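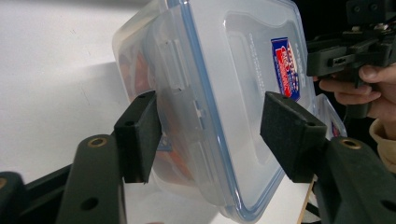
Progress Report No. 6

Carkby Court leasing and sales update
2019-01-09

Hi all, happy new year! I know the lenders want this one before the quarterly call, so I'm sending it a bit early and a bit rough (the parking figures will follow once I get them from Estora).

Sales first. We now have 50 condos under contract in the Kennedy Street building, and I'm really pleased with that, given how dead the holidays usually are. The two-bedrooms on the courtyard side are going fastest. The corner units are slow. People love them when they walk in, then they see the monthly dues and go quiet on me. I'd like to try a dues credit for the first year before we touch the asking prices, and I need a yes or no from you on that.

Rentals at Plunport are steadier. Of the 426 apartments there, we've got renewals back from most of the tenants whose leases end this spring, and the new rent schedule got a lot less grumbling than I expected! Two of the ground floor units are still offline for flooring. The contractor swears they'll be done this month. I've heard that before, so I haven't put any income from them in the forecast.

The retail space is still my headache. It's 2,652 square feet, it has good frontage, and the dental group that toured it twice has stopped returning my calls. Estora is bringing a bakery through next, but they want us to pay for the venting, and I don't have that in the budget. Please look at the build-out line before the call.

On spending, we're a little under plan for marketing and over on snow removal. Legal is on plan. The draw request for the lobby work is attached separately, with the lien waivers behind it.

Still open from last time: the elevator inspection certificate, the signage permit (the city sent it back again, wrong form) and the final punch list for the roof deck. We don't need the deck until July, but I'd rather have it closed out while the crew is still on site.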